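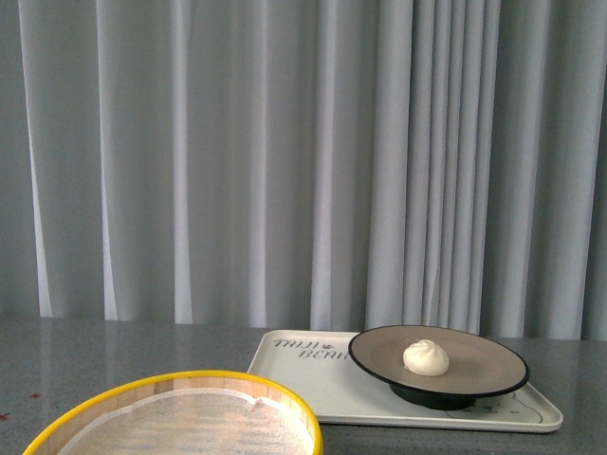
Bun on the pedestal plate, steamer up front, as seen by the head camera.

16 June 2025, bench 2

Bun day! Ívar wants a straight comparison of the Skestik fingers (the soft ones) against the narrow hard tips we already had, same arm, same controller, same job: take the bun off the plate, put it in the steamer, don't leave dents. Speed at 32 percent for both sets. I started at 80 last week and Bergþóra made me turn it down, fair enough.

Skestik first. Lovely grip, but they're so wide that the approach has to come in steep, and on the raised plate they kept brushing the rim on the way down. Six tries, two rim touches. No marks on the dough that I could find – Kofi looked too, under the lamp.

Then the narrow tips. Much easier to sneak in low from the side, and I could drop the hover height a good bit. They do pinch though. If the force limit is even slightly high you get a little crease near the pleats, so I spent almost an hour on that one number (still not happy with it).

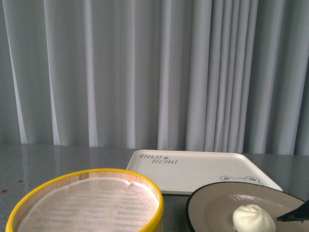
Black tip coming in from the right, just over the plate.

Camera notes: white bun on the taupe plate segments fine. The white tray is what worries me, and the pale curtain doesn't help. Halfdan thinks a darker backdrop would fix half of it, I'd try exposure first. Also the lettering on the tray (TAIJI BEAR) gets picked up as an edge now and then, so mask that region.

To do: ask Plidbridge if the soft fingers come in a slimmer cut. Rerun the narrow tips with the lower force limit. Buy more buns, the plain kind!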